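Ticket 137: Hand-held gripper, jaws do not open fully after release
Product: Catitz two-finger hand gripper, with Stockdale recording software
Opened by: Olledlow workshop
Status: Waiting for customer

Message 1, from customer
Hello. We are testing your gripper before we decide to buy more units. The work is simple: small toys are lifted out of a cardboard box and laid down in a tray. Since yesterday the jaws close well but they stop before the fully open position. The opening value in Stockdale stays at 40 and the log shows "jaw range low". I restarted the software two times with the same result. Please tell me what I should check first.

Message 2, from support
Thank you for the clear message. Please do the steps in this order and write the result under each one.
1. Switch off the unit and move the jaws slowly by hand.
2. Look for dirt around the pivot pins.
3. Close the jaws on a small object of uneven shape and send us a picture.
4. Run the range calibration again from the Naden menu.

Message 3, from customer
Step 1. Done. By hand the jaws move over the whole way, but I feel a small resistance near the end, more on the left side.

Step 2. I found a thin piece of clear tape at the left pivot. I think it came from a box. I removed it with tweezers and the resistance is gone.

Step 3. I used the toy with the little beer mug and the red crab part, because it is the most difficult shape we have. The left pad is on the base of the mug and the right pad is on the red end. The toy lies sideways between the blue pads. 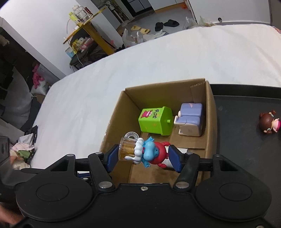 Step 4. The calibration stopped at the first try with error 300. At the second try it finished. The opening value now goes to the maximum, but the warning in the log is still there.

Message 4, from support
The grip in your picture is fine for us. With the mug at one side and the crab at the other, the two pads do not touch the same kind of surface, and this is a good test for them.

Error 300 means that the jaws were moved during calibration. Please lay the gripper on a table and keep your hand away from it until the menu says "ready". The old warning is kept until you clear the log: Naden menu, Service, Clear warnings. After this, please do 3 short recordings and tell us if the warning returns.

Message 5, from customer
The log is cleared. I will make the recordings tomorrow with the same box and write here again. One more question: can we order the blue pads separately, or only with the complete jaws?

Message 6, from support
The pads are sold separately, as a pair. I have sent the order form to your workshop address. The ticket stays open until we have your result.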